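Kitchen arm tips - the software side

Quick ones from this month, mostly planner and camera stuff. Evie Bainbridge asked for them in one place so I'm dumping them here. Will tidy later, maybe.

Marble and the depth map

Gray veining reads as an edge if your threshold is low. Raise it. If the plate mask still bleeds into the counter, put the plate on a cutting board and segment the board first. Warm brown against pale green, easy split. Also turn off the under-cabinet lights before you calibrate, not after. I always forget.

Keep-out boxes

Draw them round anything tall or anything that gets hot. Toaster oven, knife block, spatula handle sticking out of the pan. Pad by 50 mm, more for handles. The handle is the one people miss - the planner sees the pan as a neat circle and happily drives through the wooden bit. Towel on top of the toaster oven? Box has to include it, so redo the height. And move the towel before anyone switches the oven on.

Hover before you grab

Add a hover waypoint over the board edge, then replan from there. Short plans fail less. Liam Rudd runs his straight from home pose to grasp and gets away with it, but his counter is bare. Mine has snacks on it.

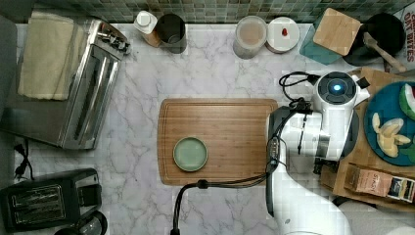

Cables in the collision model

Most URDFs leave them out. Fake it with a few fat capsules linked to the upper arm. Ugly but it works. Check teh loop where it meets the counter, thats where mine snagged.

Soft fruit

Banana needs its own force profile. Copy the default, halve the closing force, save under a new name. Don't edit the default!! Watermelon is ok by the rind, so set the grasp point there.

Error 3161 in Nondano

Stale transform. Restart the camera node, wait 5 seconds, then the planner. Wrong order and you get it again.

Logs

Keep the last 9 runs, bin the rest. Write the config name in the first line of each one. Grevitz export is still broken for long runs - use plain csv for now.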